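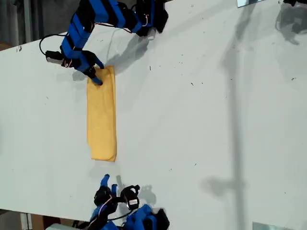 Piteck has supplied replacement suspension parts for older rear-wheel-drive cars and light trucks since it opened its plant in Grenton. This fall the company is adding a line of adjustable rear control arms, sold under the Jerkside name. The head of the chassis engineering group agreed to answer questions on the new parts, on the choice of bushings, and on what owners should check before they order.

The project began with complaints from the field. Owners who had lowered their cars were reporting vibration at highway speed, and many had already replaced the driveshaft and the universal joints without curing it. "The pinion angle had changed when the car came down, and the stock arms gave them no way to bring it back," the engineering head said. "We were selling them the springs. We felt we had a duty to sell them the correction as well."

The upper arms adjust on the car. A threaded center sleeve turns between two jam nuts, and the length can be changed with the axle loaded and the wheels on the ground. The lower arms are fixed in the standard kit and adjustable in the competition kit. Both are made from steel tube and are powder coated after welding.
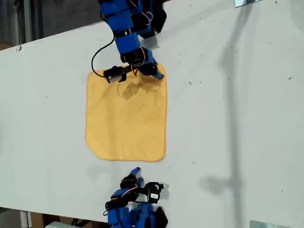
On bushings, the company's position has shifted over the years. Earlier Piteck arms used hard polyurethane at both ends. The Jerkside arms use rubber at the axle end and a greasable spherical joint at the frame end. "Hard bushings at both ends make the rear axle bind when one wheel goes up and the other goes down," the engineering head said. "The driver feels that as a sudden step in the handling. For a street car it is the wrong answer, and we sold it for longer than we should have."

Testing was carried out at the Lamptey road course in June. The development car ran 310 laps over several visits, and the arms were removed and measured for bend and wear after each one. Two changes came out of that work. The jam nuts were made thicker, and the grease fitting was turned to face rearward so that it can be reached without dropping the exhaust.

The first catalog lists 13 part numbers. Asked which kit most customers should buy, the engineering head recommended the standard one. "The competition kit is for people who own scales and know how to use them," was the reply. "If you set the lower arms to different lengths by mistake, the axle sits crooked and the car will pull."

Installation takes an experienced shop one afternoon. The company asks that final tightening be done at ride height – a step that is often skipped – and that the jam nuts be checked again after the first week of driving. Worn frame mounts should be repaired first. Piteck's customer service desk will not approve a warranty claim on an arm fitted to a cracked mount.

Orders opened on Friday, September 21, 2018, through the Grenton parts counter and by mail. Kits for wagons are still in development, and no release date has been set.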